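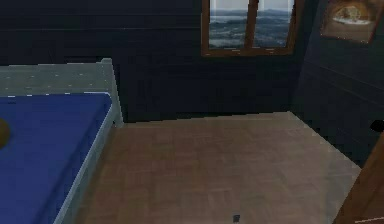 Why does the blue batch cure slower than the undyed one?
The pigment paste carries its own oil, and the oil gets between the resin and the hardener. At the loading we used, that is enough to push the tack-free time out past the end of a shift.

Notebook, casting bench, August 17, 2026

Continuing from the pour sheets. Resin is Jerkley two-part, slow hardener, same lot for everything below. Paste is the Hoxha blue. Undyed control poured from the same mix before the paste went in, so mixing ratio is ruled out unless I scraped the cup badly, and I did not scrape.

Control was tack-free when I came in. Blue was not. A gloved finger left a print on the blue and a faint drag mark when pulled sideways. Underside of the blue, against the mold, was harder than the top. Moved both to the back shelf, away from the window, and left them uncovered.

Paste loading was by eye on the first pour, which is my fault. Second pour was weighed: 900 g mixed resin, paste added in steps with a short stir between each. Color was already dense after the first step. The later steps did nothing visible to the color in the cup and presumably did all of the damage to the cure. Noted for the next round: stop at the first step and hold a drawdown against the sample chip before adding anything.

Hardness, Shore D, read on the flat underside, center of the puck. Control 71. Blue was lower and the needle crept while I held it, so I have not written a number down. A creeping reading is not a reading. Will repeat after a second night on the shelf.

Mold release is a possible second cause. Wovov wax was used on both molds, but the blue mold got two coats and the control got one. Don't think wax could soften the top face, which never touched it. Still, should have been the same on both.

Rajkumari Mishra looked at the blue puck and asked whether the paste had been stirred in its own jar before use. It had not. There was clear oil standing on top of the paste when I opened it and I spooned from the top. So the first pour may have been mostly oil with some pigment in it, which fits the weak color and the bad cure together. The second pour came from lower in the jar and was much stronger in color, also consistent.

Stirred the jar properly with a flat stick, scraping the bottom. A firm cake of pigment came up. Took a while to go smooth. Jar now labeled STIR BEFORE USE on the lid and again on the side, as the lids get swapped.
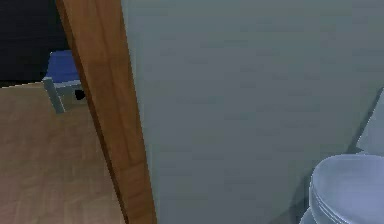

5 min read

Third pour. Stirred paste, one step only, weighed on the small balance. Resin and hardener mixed alone first until no streaks showed, then transferred to a clean cup, then paste. Transfer matters with this resin: the film on the wall of the first cup never gets its share of hardener and goes into the casting as a soft vein if it's scraped down. Found one of those veins in an old puck from the spring and cut through it for comparison. Soft in the vein, hard either side. Different failure from the present one, where the whole top face is soft.

Bubbles. More in the dyed batches than in the control. I don't think the paste adds air, only that I stir longer with it in. Let the third pour stand in the cup 4 minutes before tipping, then poured from a height in a thin string to the low corner of the mold. Passed the heat gun over once, fast. Surface broke clean. Did not go over it again, having scorched a face that way before and spent an afternoon sanding it out.

Set the mold on the leveling plate and shimmed the near side. The plate has a bow in it that the spirit level doesn't show if laid lengthwise. Check it across as well.

Exotherm: thermocouple taped to the outside of the mold, so the number would be low in any case. The curve was the useful part. Control climbed, peaked and fell off in the normal way. Blue pour two climbed later and flatter. That agrees with a slowed reaction more than with a wrong ratio, where I would expect it to start on time and then stall. Not certain of this. The data sheet from Clovotness covers clear resin only and has nothing on fillers or pastes.

Post-cure. Cut the blue puck from pour two in half on the band saw, fine blade, slow feed. It gummed the blade slightly near the top face and cut dry lower down. One half goes in the oven on the low setting overnight, the other stays on the shelf. If the oven half comes up to match the control, the cure was only slow and the parts can be saved. If it stays soft, the oil is acting as a plasticizer and the parts are scrap.

Cleaned the blade with alcohol and a brass brush. Alcohol nearly out, on the order list.

Other items:

Dry powder pigment instead of paste. We have a tin, unopened. No carrier oil to worry about, but it clumps, and needs to be wetted out in a small amount of resin part A first. Would try this before buying a different paste.

Pot life. With the slow hardener there is plenty of time at bench temperature and no reason to rush the stir. Hurried stirring accounts for most of the swirl in pour one.

Scale. The large one drifts if the fan is on. Turned the fan off for pour three. Should have been off for the others.

Gloves. The thin ones tear at the thumb when pulling a puck. Use the thick ones for demolding and keep the thin ones for mixing.

Samples on the back shelf are marked on the underside in paint pen: C for control, B1, B2, B3. B2 is in two pieces, marked B2 oven and B2 shelf. Please don't stack them. B1 is still tacky and will take a print from whatever is set on it.

To do next: repeat hardness on all, same spot, same hold time, reading taken at one second. Weigh both halves of B2 before and after, in case oil is sweating out. Pour an undyed control with a second coat of wax to close that question. Ask Rajkumari for the torque figures from the stirrer, if the log was kept.

Oven on at low, door latched, tray on the middle rack.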